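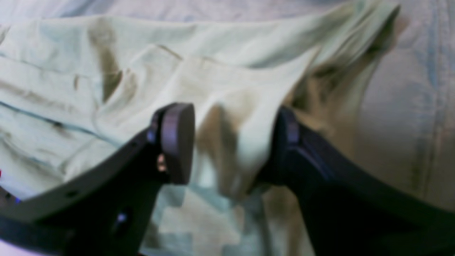
Figure 4. Gripper fingers with round pads holding a fold of pale cloth.

4.2 What we paid for, and what we forgot to pay for

When we wrote the first budget for the cloth work, I put almost all of our attention (and money!) into the arms. I'd guess most small labs do the same. You get a quote from a dealer, you stare at the big number for a week, and everything else goes into a line called "other." Ours was 200 dollars. It was gone before we had finished ordering clamps.

So this section goes through the lines we would split out if we were starting over. We bought through Kitgate, with spare parts from Willems, and I'll stick to the kinds of cost and leave the price lists for the appendix. The first line is fingertips. Cloth is hard on your planning in a way that blocks and cups aren't: you want a tip that can get hold of one fold and let go of it again, and we couldn't tell from a catalog which tip that would be. We ended up wanting several shapes on the shelf, so we now budget tips as supplies, like tape or printer paper, and order them in June with everything else that gets used up.
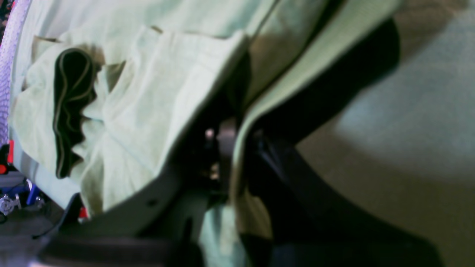 Tracey Lightfoot read a draft of this section and disagreed with me on that point. She would keep the tips under equipment for the first year, on the grounds that a new lab has no idea how many it will go through, and a supplies line that doubles in the fall makes everybody upstairs nervous. She may well be right about her own department. Ours lets us move money between lines up to 3,000 dollars without a new form, and that one rule shaped a lot of what we did here.

The second line is everything between the arm and the wall: cables, connectors, mounts, stands, and the clamps that hold things to the table edge. Each piece is cheap and each one can stop you for days. Gion Rainer started a plain spreadsheet for these, and I wish we'd had it from the start, before I ordered the wrong connectors (twice).
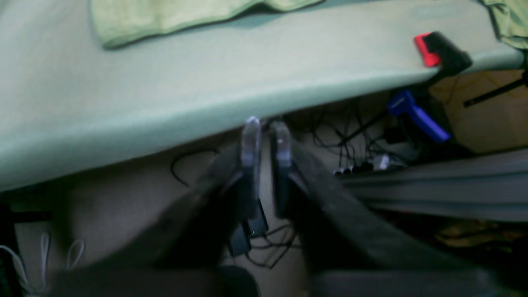

Should a small group buy a second arm or a better set of spares? We would buy the spares first, and hold the arm money until the first setup has run for 60 working days with the people who will really be using it.

That number came out of our own calendar and I wouldn't defend it too hard. Kilian Zürcher argued for a longer wait, I argued for a shorter one, and we settled. What did help was writing the date for the decision, July 8, 2025, into the plan itself, so that we had to sit down with the spending sheet and talk about it.
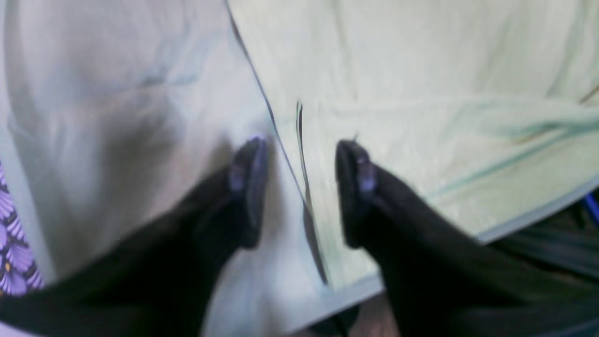
Figure 5. Fingers open over layered fabric and a clear sheet.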